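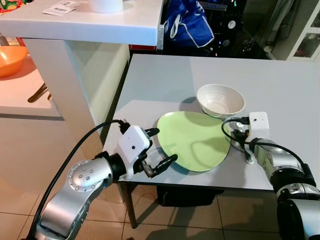
Green plate and white bowl on the grey table

Kitchen corner at Varkow, gallery page 4

Welcome back to our small gallery. On this page we show the dishes which we use every day in the shared kitchen at Varkow. Several readers have asked us where they come from and how we take care of them, so I have put the answers next to the picture. The earlier pages show the cupboards and the shelves, and they stay online as before.

The plate
Pale green and matt, with a form between a circle and a triangle. It belongs to a series called Under, which we bought second-hand in December from the shop Van Dijk. The corners are soft, and one of them is very practical to hold when you carry a slice of cake through the door. In our inventory list it has the number 2777. A matt surface shows marks of knives sooner than a glossy one, so please use it for bread, fruit and cake, and take another plate for meat.

The bowl
White ceramic, with fine rings inside the glaze. You can feel them a little with the spoon. Its number in the list is 2799. I like it most for soup, but it is also good for yoghurt or for mixing one egg. The rings keep a bit of dried porridge if the bowl waits too long, and then a soft brush helps better than a sponge.

The table
Light grey, and kind to every colour which we put on it. The green of the plate looks quite strong on my kitchen screen at home, but on the table it is a quiet colour. We wipe the top with warm water and one drop of soap. Hot pans do not go directly on it, also not for a short moment.

The counter behind
White, with a thick shiny edge and a white cabinet under it. The edge is pleasant to clean, but it shows every finger. Farther to the left there is an orange bowl on a lower surface, in a warmer light. This one will get its own page, together with the other coloured dishes.

How to find a piece
The complete list has 183 entries and hangs in the hall at Drorkance, where we keep the reserve dishes. If you want to borrow something for a birthday or a dinner, write down the number and your room, and bring it back washed and dry. Broken pieces should also be written in the list, so that we can look for a similar one.

Next page: cups and small jugs
Previous page: shelves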